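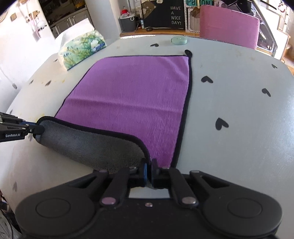
Open day at the Okier mill, Sundley

The Okier mill opens to the public twice a year, once in May and once at the end of September. I went on 30/09/2024 with my brother-in-law, who used to sell bed linen and wanted to see the looms. Entry was free but you had to book a slot. Ours was the first of the morning.

Sundley is a small town and the mill is easy to find. Follow the river road past the school and park in the gravel lot behind the dye house. The front lot is for staff. We got that wrong and had to move the car.

The tour started in the yarn store, where cones of polyester and nylon are kept on steel racks up to the ceiling. The mill gave up cotton years ago and now makes cleaning cloths, car drying towels and a little upholstery lining. Our guide was Poul Gunnlaugsson, who has worked there since he left school and ran the knitting floor until last year. He talks fast and doesn't wait for people at the back, so stay close.

The knitting floor is the loudest part. There are 12 circular machines in two rows, and nine were running. You get foam earplugs at the door. Poul stopped one machine so we could see the needles, then let it run slowly by hand. The fabric comes off as a tube and gets slit open further down. He said microfiber is mostly a matter of splitting the yarn afterward in a hot bath, and that a cloth that hasn't been split properly will just push water across a table.

We weren't allowed into the dye house because of a delivery. We looked through the window at the vats and a man hosing the floor. It was a pity, as that was the part I had come for.

Finishing is upstairs. This is where they brush the pile, cut the cloth and sew on the binding. Two-sided cloths are made from two fabrics laid back to back, and the binding holds them together. The sewers sit by the north windows. One of them let us feel the difference between a ribbed face and a plush one, and explained that the corners are the slow part of the job. A good day for one person is 87 dozen, she said, and a bad day is when the thread keeps snapping.

There is a small display about the Dissanayake family, who bought the mill when it was close to shutting. It has some old pay books, a wooden shuttle and a framed order for 3,021 yards of ticking. The labels are hard to read and the light is poor.

The tour took about 70 minutes. Afterward there was coffee in the canteen and a table of seconds for sale, cash only. I bought four drying towels. My brother-in-law bought nothing and complained about the price of pillowcases on the drive home – they don't make pillowcases.

If you need lunch, the Memside Diner across the bridge is open until three.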